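The Cult of the Things That Last

I am supposed to believe that I should buy fewer, better things. Every magazine at my dentist's office says so, and so does my brother-in-law, who last September paid more for a pair of boots than I paid for my first car. Buy once, buy well. The boots will be resoled and passed on to a nephew. The nephew has not been asked.

I have my doubts about all of it, and I say that as someone who dislikes junk as much as the next person. My trouble is with the word "lasts." People who sell expensive goods talk as though wearing out were the main way an object leaves your life. Look at what you got rid of in the past two years. In my house it was a bread machine that worked, a coat that was fine, a lamp we were tired of, and a bicycle that had become too small for its rider. The only thing on the list that broke was a plastic colander, and I miss it.

Reet Zariņš, who repaired sewing machines in Parnell for 26 years, told me that most of the machines people brought in had hardly been used. They had been stored badly. The oil had gone to glue and the belts had cracked while the owner waited for a free weekend. "They want me to tell them it's a good machine," she said. "It is a good machine. Then it goes back in the closet." She charged them the same either way.

That should bother the buy-it-for-life crowd more than it does. A well-made thing that sits in a closet for thirty years has taken more steel, more shipping and more money than a cheap thing that sat in the same closet. The quality was real, and it did no good to anyone.

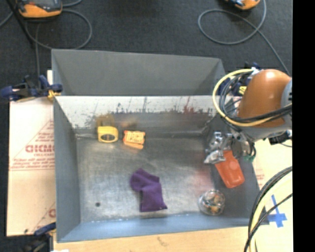
Defenders of the heirloom will tell me I have the wrong idea of quality, and that a good object earns its keep by aging well. I hear a lot about aging well. The Wieser catalog, which comes to my door whether I want it or not, sells a leather satchel on the strength of the scratches it is going to get. They call it patina. Now look at a plain metal bin, its floor scratched cloudy and its back wall scraped and scuffed. Any catalog writer would call the same marks character if they were on a satchel, and would ask for another two hundred dollars. On a bin they are called wear, and I think the bin has the more accurate word. Scratches show that something rubbed against something. They don't show that the owner has good taste.

I put this to Hubert Mösli, who sells secondhand furniture near the Vumholm ferry and has no reason to agree with me. He didn't, quite. He said people do take better care of a thing they paid a lot for, and he has seen dining tables that prove it. But he also said the tables nobody can sell are the big solid ones. They were built to last a century and the dining rooms didn't. He had 11 of them in the back when I visited, and he was asking less for each than a new one costs in flat-pack.

Then there is the matter of who gets to play. The advice always comes with a bit of arithmetic showing that the poor man's cheap shoes cost more in the end. Maybe so. The arithmetic assumes that he has the money today, that his feet and his job will stay the same, and that the expensive pair is in fact better made. That last one deserves a hard look. I own a Minamex kettle that was sold to me as the last kettle I would ever need. The lid hinge went in its second winter. The company offered me a discount on another.

I am not telling anyone to fill the house with garbage. Buy the good knife if you cook every night. Buy the good boots if you walk to work. But ask first whether you will use the thing, and how often, and be suspicious of any answer that begins with "finally." My brother-in-law's boots are in their box with the cedar shoe trees in them. He wears sneakers when it rains.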